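Saturday, after tea

Rain since lunch, so no excuse not to write. The choir has decided, in its wisdom, to do the Tranthorpe Mass in December, and I have been moved from second alto to first tenor. Linnea broke this to me in the car park in the voice she uses for the vet.

"It isn't a demotion," she said. "It's where your colour sits."

My colour, as far as I can tell, sits wherever there is a shortage of men. We have 37 names on the list and on a good night two of them are tenors, one of whom is Joni Nieminen, who has perfect pitch and lets you know about it by wincing. I have stood in front of altos for years without once feeling a wince on the back of my neck. Tonight I felt several.

The Tranthorpe, for the benefit of whoever clears out this house and finds the notebook, is a long, brown sort of piece. It has a Kyrie that goes nowhere twice, a Gloria everybody likes, and then a Credo of such length that Linnea lets us sit for the orchestral bit in the middle. There is no orchestra. There is Mrs Halilović at the upright, doing the work of strings, winds and two harps with a cold. She played the entire thing through this afternoon with a tissue up her sleeve and didn't drop a bar. I dropped eleven pages on the floor during the Sanctus and picked them up in the wrong order, and sang the Benedictus off the wrong sheet for a good while before I noticed the words had changed.

My neighbour Joni noticed sooner.

The scores are hired and have been through the wars. Mine has pencil from at least four previous owners, most of it advice. BREATHE. DON'T breathe. Watch!! Over the top of page 12, in a beautiful upright hand, somebody has written "fish, candles, ring Mum", and I thought about that person for most of the Agnus Dei. I hope they got the fish. I hope it was a short call.

Home by five, feet wet. Put the kettle on, tried the tenor line in the kitchen, and the dog went and stood in the laundry. Tried it again more quietly and she came back as far as the door. I've decided to treat her as a sort of gauge.

Later

Lentil soup. Should have been pea and ham, but the peas wanted soaking and I am not a woman who soaks things the night before. I put in a bay leaf of great age and the last of the good paprika, and it tasted of paprika. Ate two bowls standing up while reading the back of the choir newsletter, which now costs more to post than to print. Linnea wants us all to get it by email. Half of us haven't told her we don't read email, and I expect she has guessed.

The newsletter has my piece in it, the one on the history of the hall, cut from 2000 words to a column and a bit. They kept the flood and lost the dance years, which was the only part anybody would have enjoyed. They also spelled honour without a u, in a building that has it carved over the door. I wrote a note to the editor and then remembered the editor is Joni, who will be standing at my elbow until Christmas. The note is in the fruit bowl, under the mandarins, maturing.

Rang my sister, who wanted to know if tenors have to wear the tie. I hadn't thought of the tie. We discussed it for much longer than it deserved. She says a tie on me would look like a school photo, and that I should hold out for a scarf. Then she told me all about her gutters. I put the phone on the bench and did the dishes and said "no!" at the right places, or near enough, except that once it must have been the wrong place because she said "well, I thought it was good news."

The gutters, then, are good news. Noted.

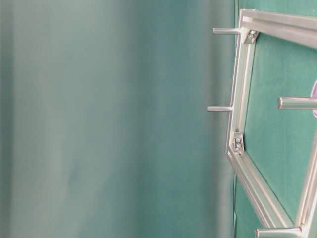 Plenty of green in both.

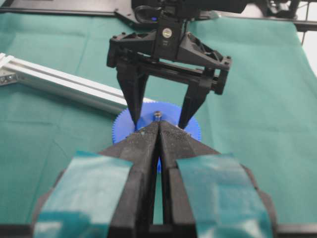
Things to do before next rehearsal

Learn the Credo. Failing that, learn where the Credo turns the page.

Get a proper folder. The Inport one from the newsagent has rings that open by themselves, usually in the quiet bars, and is to blame for this afternoon. Linnea swears by a thing called a Hovomik, black, with elastic cords down the spine, and she let me hold hers at the break. It was very nice. It also costs what I'd spend on shoes, and I need the shoes.

Rubber for the pencil marks. Leave the fish.

Ask Mrs Halilović whether she would like a lift, as it's going to be wet again and she walks up from the bottom of the hill with all that music in a string bag. I should have asked today. I saw her setting off as I was backing out, and by the time I'd got the window down she was round the corner and the bloke behind me was tooting.

Throat lollies, the honey ones. The menthol make me cry and then people are kind.

Find out about the tie.

Bed

Did the tenor line once more in the bath, where it was magnificent. There is a high A in the Gloria that I had been dreading all afternoon, and I went up and got it as if it were a jar off a shelf. Came out, dried off, tried it on the landing for the dog, and it was gone. She was decent about it. She lay down, at any rate, and stayed in the same room.

Started the library book again, the one about the lighthouse family. I'm on my third go at chapter two. There are so many brothers, and they are all called something short. I think one of them has drowned, but I may have him mixed up with the horse.

Still raining. The downpipe by the back door is making the noise it makes, a sort of gulp on the offbeat, and I lay there counting rests to it until I lost my place. Must ask my sister who did her gutters.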